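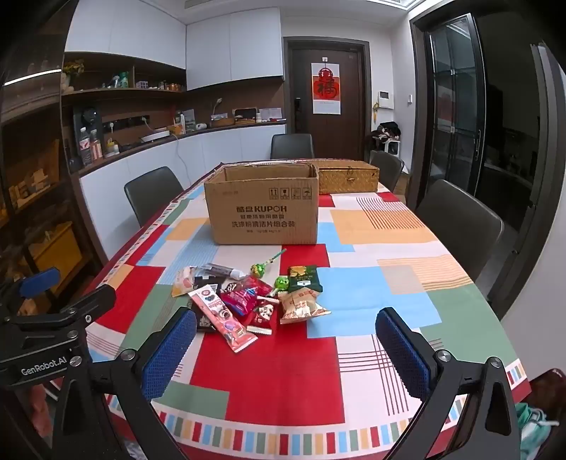
Clearing a Table of Small Items: Recording Tips

These tips cover recording a put-away task with a hand-held gripper: snacks and candy in a pile, a cardboard box and a lidded straw box behind them, one operator. They follow on from the page on folding towels. Most of it also applies to remote control; the differences are at the end.

Before the first take

Decide which box is the target and keep it for the whole set. If the open cardboard box is the target, fold the flaps outward so the jaws can enter from above. If it is the straw box, take the lid off before recording starts, or record the lid as a separate task.

Wipe the gripper pads with a damp cloth and let them dry. Sugar dust and wrapper grease build up on textured pads and the grip drops off gradually, so the operator squeezes harder without noticing. In our Plikel set the closing width drifted over the first 165 takes and those had to be redone.

Leave the patterned tablecloth on if the table normally has one. Pull it flat. A fold under a thin packet lifts one edge and makes the pick easier than it should be.

Push the chairs in on the side where you do not stand. Pull out the one on your side and move it a full step away. An elbow against a chair back shows up as a jolt in the wrist path.

Building the pile

Drop the items from a low height and leave them as they land. Hand-placed piles come out too even, with every packet face up.

Mix the types. A useful pile has at least one of each:
flat foil bag
twisted or pleated wrapper
long narrow package
soft packet with bread or cake in it
lollipop on a stick

Change the pile after every take. Swap the order, turn some packets over, and move the heap a hand's width left or right. The Arnine notes suggest changing the box position every tenth take, and that has worked for us.

Picking

Come in with the jaws open only a little wider than the item. Wide-open jaws sweep neighboring packets off the pile.

Flat bags: close on the crimped end seam, with one pad on each side. If the bag lies completely flat, press one pad lightly on the near edge until the far edge rises, then close.

Bread packets: grip across the narrow side and stop when the film stops moving. Crushed bread changes the shape for every later take. Replace the packet when it no longer springs back.

Long packages: grip at the middle. Gripped near one end, they swing and catch the box wall.

Lollipops: take the stick just under the candy. Lift straight up first, then turn. Sticks lying under other packets should be left until the packets are gone.

If a pick fails, open the jaws, back off and try again in the same take. Keep up to two retries. Discard the take on the third.

Moving and releasing

Raise the item clear of the box rim before moving sideways. Lower it inside before opening. A drop from rim height is faster, but lollipops bounce out.

Keep a steady pace - slower than putting groceries away, faster than threading a needle. Do not pause above the box to look. Hold your free hand behind your back or at your side; it is easy to steady the box with it out of habit.

Remote control

Slow the approach for the last few inches. Without feel in the fingers, most operators close too early. Use the first session only for bread packets and skip the saved data.

Checking the set

The last full set had 928 takes, of which 312 were discarded, mainly for missed retries and a free hand entering the work area. Review in batches on the same day. File names on the Paler drive follow task, target box, pile number. Echeverría layout sheets are in the same folder and still use the old numbering, so add 2000 to any pile number taken from them.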